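Teleoperation and Hand Guiding Group
Minutes of the March meeting
Held in the long room at Dresanen, starting at 4 p.m.

Present: the demonstration team, two people from software, the safety lead, the new operators and a visitor from Kondura. Apologies were received from the workshop.

1. Minutes of the last meeting

Approved with one correction. Under item 3, "replay speed" should have read "recording rate." The two are set in different places and the mix-up had already sent one operator to the wrong menu.

2. Matters arising

The spare foot pedal has come and it works. It is a little stiffer than the old one, and opinion was split on whether that is good. It stays on the second station for now.

The hand controller with the sticky trigger has been sent back. Until it returns, the second station is on the older controller, and operators should remember that its grip button is on the other side.

The labels for the storage shelf are still not done. Carried over again.

3. Demonstrations since the last meeting

This was the fun part of the meeting and it ran long. The team recorded 80 demonstrations of the pick-and-place task, all by remote control, and kept all but 15 of them after review. Most of those thrown out were early ones, from operators in their first hour on the controller. It was very good to see how fast people improve. One of the new operators, who had never touched the setup before, was making clean, unhurried picks by the end of the afternoon, and the room was pretty delighted when the recordings were played back.

The task is the one agreed last time: pick up a small packaged item from the table and put it down at the place named in the instruction. The item, the starting spot and the target all change between runs, and the arm goes back to its home position before each one.

Several people remarked that thin, shiny wrappers are much harder than they look from a chair. The operator has to judge height mostly from the wrist view, and a crinkled wrapper throws back light in ways that make the edge difficult to find. The approach that works best so far is to line up the fingers across the narrow side of the item while still well above it, stop for a moment, then come straight down. Operators who tried to turn the wrist on the way down tended to nudge the item and end up chasing it.

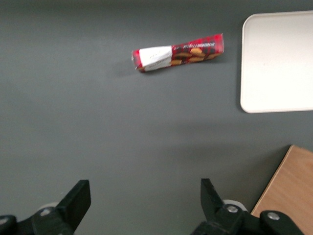 The short stop before coming down led to a lively discussion. Software would like it left out of the recordings, as the learned policy may copy it and hang in the air. The operators like it very much and say their picks are worse without it. A compromise was suggested: keep the stop while learning, then shorten it as people get comfortable. Software offered to trim still stretches afterward and compare a policy trained on trimmed recordings with one trained on the originals. Everyone wants to see that comparison, and it goes on the list for next time.

There was also a question about failed grasps. If an operator misses, lifts, comes back and gets it on the second try, should the run be kept? The feeling was strongly yes, provided the recovery is smooth and deliberate. A robot that has only ever been shown perfect picks has no idea what to do when it misses. Runs with more than two tries will still be thrown out.

4. Hand guiding

The team ran a trial with the arm in free-drive mode, with the operator standing beside it and moving it by the wrist. People loved this. You feel the weight of the arm and the contact with the table right away, and nobody needed more than a few minutes to get started – quite a change from the remote station, where the first session is always a bit humbling.

The drawbacks are real, though. The operator's hands and sleeves get into the overhead view, and sometimes into the wrist view as well. Opening and closing the gripper is awkward with both hands on the arm, although the foot pedal helps. Tall operators found it comfortable and shorter ones did not, with the table at its present height. A step was tried and the safety lead asked that it not be tried again.

Agreed: hand guiding will be used for teaching new operators the motion before they go to the remote station, and for tasks with a lot of contact, such as sliding a lid or pressing something into a slot. Remote control stays the main method for pick and place.

The visitor from Kondura said their group does it in the opposite order, remote first, and offered to share their training notes. Accepted with thanks.

5. Instructions and wording

Each recording is saved with a short written instruction. These have drifted. The same run type has been called "move," "put," "place" and, in one case, "pop it over there." Variety is welcome and in fact useful, but the instruction must name the item and the target. "Over there" is not a target.

It was also agreed that left and right are always given from the operator's chair. Half the group had been using the arm's own left and right, so some earlier instructions will have to be checked against the video.

6. Lighting

The blinds are to stay down during recording. Late afternoon sun crosses the table and moves quickly, and a few sessions show a clear shift from one end to the other. The safety lead pointed out that the blinds also cover the notice about the side exit, so the notice will be moved.

A suggestion was made to record a small batch with the blinds up on purpose, so the policy sees some changing light. There was a good deal of support for this – it will be tried as a separate batch and labeled as such.

7. Safety

No incidents. The stop button on the second station was tested twice and works. In free-drive mode there must be a second person within reach of the stop button at all times, including for quick tests. Long hair tied back, no lanyards.

Operators are asked to take a break after 4 blocks at the remote station. Wrist strain was mentioned by two people, and the quality of the recordings drops off as well when somebody is tired.

8. Plans for the Hudetti visit

The group from Hudetti would like to try the remote station for themselves, and the meeting was very much in favor. Watching is fine, but the moment somebody moves their own hand and sees the arm follow is the best part of this work. There will be 6 places, in pairs, one driving and one reading out the instruction, then swapping. Their runs will be saved in a separate folder and left out of training.

Petrauskas has asked whether the same session could be offered to their apprentices later in the spring. Agreed in principle, date to be settled by email.

9. Actions

Software: trim still stretches and train the comparison policy.
Demonstration team: record the blinds-up batch; check left and right in the earlier instructions.
Safety lead: move the exit notice; print the free-drive rules for both stations.
New operators: one hand-guiding session each before the next remote block.
Secretary: shelf labels; reply to Petrauskas; ask Kondura for the training notes.

10. Any other business

The kettle in the long room is not to be plugged into the same strip as the recording computer.

The meeting closed at 5:40 p.m., and several people stayed on to have another go at the controller. Next meeting in April, same room.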